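# Small Jars, Short Shelf

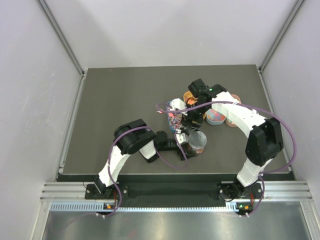
Vol. 4, No. 2 | page 99

The cluster of small containers in the middle of a dark gray tabletop, one of them a dark metal jar, will look familiar to anyone who has tried to sort out a spice drawer. Everything comes out, everything goes in a bunch near the center, and then you stand there and wonder where to start.

Seema Ahuja starts with the lids. She has run the pantry class at the Dresthorpe adult school for several years, and her first rule is that no container gets washed until its lid has been found and tried on.

"People wash forty things and then find half of them don't close," she says. "I'd like them to find that out dry."

Her students bring whatever they have from home. Tea tins come in, and baby food jars, and the little pots that face cream is sold in. Ahuja lets all of it through the door except anything that held paint or cleaner. Those go straight back in the bag.

**Metal or glass**

Metal keeps light out, and ground spices fade in light. Paprika and turmeric are the ones you notice first. A metal jar is a good home for either one. It needs to be completely dry inside before you fill it, and so does the seam at the bottom, where water sits after washing. Ahuja turns hers upside down on a towel overnight.

Glass is easier to clean and doesn't hold a smell. She uses it for whole seeds and peppercorns, and keeps the glass jars in a cupboard with a door.

Gerasimos Tzavaras has a different view. He sells dried herbs from a shop in Flustley and stores nearly everything in metal, whole or ground. He buys his jars in one size only.

"If they're all the same, any lid fits any jar," he says. "I don't spend my morning matching."

He fills each jar to just under the rim and writes the date on a strip of tape stuck to the underside. Labels on the front wear off from handling. When a jar is half empty he moves what's left to a smaller bag and washes the jar. Oregano he checks by rubbing a pinch between his fingers. If there is no smell, it goes in the compost.

**Putting them back**

Both of them agree that the work surface should be plain and bigger than you think you need. Group the jars by how often you reach for them. Daily ones go at the front of the shelf, baking spices together behind, and the once-a-year ones up high. Alphabetical order looks nice for a week.

Leave a finger's width between jars so you can lift one without knocking its neighbor. Ahuja's spring class at Dresthorpe begins in April, and students should bring their own towel.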